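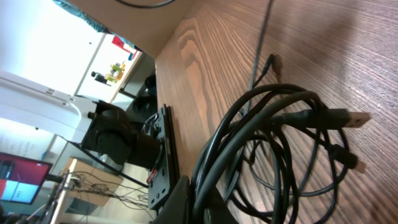
Cables on table, Drurkcombe branch office.

Ticket subject: Shared printer drops off the network
Status: Pending confirmation
Priority: 3
Assigned to: Santeri Manninen

Reported issue
Staff at the Drurkcombe office report that the Hellix print queue goes offline several times each morning. Jobs sent during this period remain in the queue and are released together once the connection returns. Restarting the printer restores service for 30 minutes at most.

Initial checks
The print server log shows repeated lease renewals from the printer's address. A second device on the same subnet was found to be requesting that address. The queue had also reached its limit of 1,000 retained jobs and was cleared at the request of the office manager.
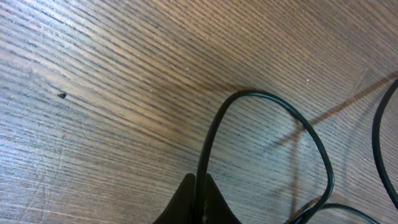 Photo: Huttunen Facilities Services

Action taken
The printer was assigned a reserved address outside the general pool, and the port on the print server was updated to match. Retention of completed jobs has been turned off. Users whose computers still list the former queue should remove it and add the printer again from the company directory. Local administrator rights are not required.

The ticket will remain open through Friday. If no further outage is reported, it will be closed automatically.

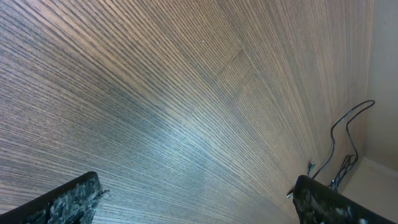 Manninen added that two laptops in accounting still pointed to the old port and asked that the ticket not be closed until both had printed a test page from the new queue.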